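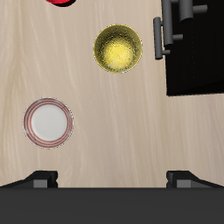 4. Placing objects from the wrist view

4.1 What the planner asks of perception

Before we get to the details, it helps to say what Wavance needs to know at each step, as the list is shorter than readers of our earlier report might expect. The planner works in steps of one pick or one place. At the start of each step it wants the position of the thing to be moved, the position of the spot it should end up in, and a rough outline of everything the hand must not touch on the way. It does not ask for full shapes, and it never asks for the weight of anything. We spent a good part of January trying to give it more than this, with full meshes fitted to each object, and we were a little sad to find that the plans came out the same while each step took far longer.

The wrist camera looks straight down past the fingers, so the same parts of the gripper appear at the bottom of every image. In Figure 2 this is the dark gray bar and the two black fingers rising from it, each with its small gray pad. We mask these out with a fixed stencil for each finger opening, made once by driving the hand through its range over a blank table. A learned mask did just as well in our hands, but the stencil costs nothing to run and is very easy to check when something looks off.

4.2 Finding the objects

All objects on the table are found by color and outline first, and by name second. A small network marks regions that stand apart from the table surface, and a second one, trained on renders from the Firkeck simulator, gives each region a name from the Asadi object list. The two are trained apart. We did try joining them, hoping for a simpler system, and the joined version was fine on most tables but had a habit of splitting striped objects into rings. The white plate in Figure 2, with its thin red stripes running around the rim, is just the sort of object that caused this trouble. When the outline is settled before any name is given, the rings stay together and the plate is passed on as one region.

The yellow bowl brings up a different matter. Its surface is speckled and it has a bright spot toward the middle, and from straight above there is little in a single color image to tell a shallow dish from a deep one. We therefore take depth from the object list once the name is known, and we keep the old estimate if the name changes from one step to the next. This is a crude rule and we would welcome a better one. It does have the nice effect that the planner is not pulled back and forth by a naming network that cannot make up its mind.

4.3 Objects that are only partly in view

A good deal of our time went into objects at the border of the image. The red object at the top of Figure 2 shows only a curved sliver of its lower side, and from that sliver alone it could be a bowl, a cup or a piece of fruit. Our first version gave it the most likely name and carried on, and as one might guess, the planner then made confident plans around an object whose far side had been made up.

The present version treats such a region as unnamed. It fits a circle to the curve that can be seen, grows that circle by a safety margin, and hands it to Wavance as a keep-out area with no name attached. If the task calls for an object that has not been found elsewhere, and an unnamed area exists, the planner may spend one step moving the hand so that the area comes into full view. We call this a look step. Over the 3179 trials run for this section, no trial was allowed more than 2 look steps, and we set that limit early on after watching the arm wander from one side of the table to the other - a charming sight, but hard to defend in a results table.

4.4 The cabinet and its handles

The black cabinet is the one fixed body in this set of tables, and its place is known to the simulator. We chose to hide that knowledge from the planner. The Hokness bench, where we plan to run the same code on a real arm, has furniture that gets moved between sessions, and we did not want to lean on something we would have to give up later.

Flat black surfaces turned out to be simple enough, as their edge against the pale wood is strong. The gray handles were harder. They stand off from the front on short posts, and in Figure 2 the leftmost one reaches out over the table edge right beside the bowl. A keep-out area drawn around the black front alone would leave that bar uncovered, and a hand coming down for the right side of the bowl could strike it. We now grow the cabinet outline to take in any gray bar touching it or lying within a finger's width of it. The price is that the free space to the right of the bowl nearly vanishes, so for tables like this one the planner tends to grasp the rim from its left side, where there is open wood to work with.

4.5 Failures we looked at by hand

We went through 231 failed trials by hand, replaying each one from the wrist view together with the keep-out areas that the planner had been given. The largest group had nothing to do with perception at all: the grasp was planned well and the bowl slipped during the lift. We leave those to Section 6. Among the rest, the most common cause was a keep-out area grown so wide that no path remained, after which Wavance gave up politely and reported the table as blocked.

In 13 trials the handle was missed and the fingers met it on the way down. All of these came from the same range of starting positions, with the handle half hidden behind a finger and thus partly under the stencil. A simple fix is to remember regions from the step before, so that a bar seen a moment ago is not forgotten when the hand moves over it. We have added this to the code, but the numbers in this section were gathered without it.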